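`denddale-bells` is a plain-text transcription of the bell and clock regulations kept by the parish of Denddale, with a small parser for the ringing tables. The earliest entry is from 1803. Spelling in the `raw/` folder follows the manuscript; `norm/` uses modern spelling.

## Layout

- `raw/` – one UTF-8 file per ledger page
- `norm/` – normalised text, same file names
- `tables/` – ringing times as CSV
- `tools/tunetti.py` – parser, standard library only

## Time fields

Times are stored as local solar time in 24-hour form. The ledgers give hours in words and seldom give minutes. Where a minute value is missing, the `minute` column is left blank and should not be read as zero. Twelve o'clock is ambiguous in 6 entries; these carry the flag `noon_or_midnight`.
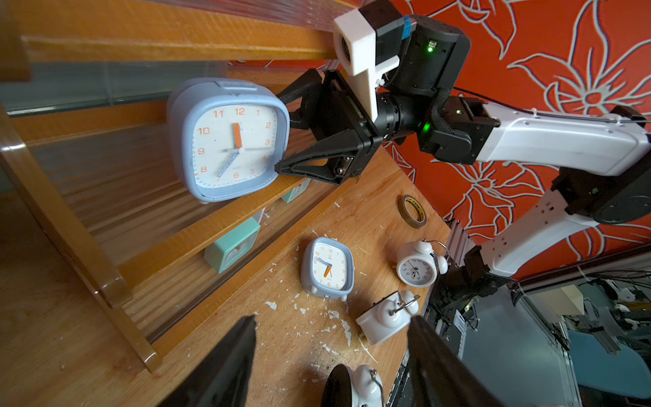 Sunday ringing is recorded separately in `tables/sunday.csv`, as the order of bells differs from weekdays. The `bell` column takes values 1 to 5, treble to tenor. Combined strokes are joined with a plus sign, e.g. `2+5`.

## Usage

```
python tools/tunetti.py tables/sunday.csv --format json
```

The parser exits with code 5 if a row has an unrecognised bell number. Use `--skip-bad` to log the row and continue.

## Known problems

- Water damage has coloured several margins; doubtful readings are in square brackets.
- Names of ringers are not yet normalised.
- Daylight saving is not applied anywhere.

## Maintainers

Transcription: Oduor Kariuki. Parser and tables: Volkan Aksoy. Corrections should quote the file name and line number. The next release is planned for June.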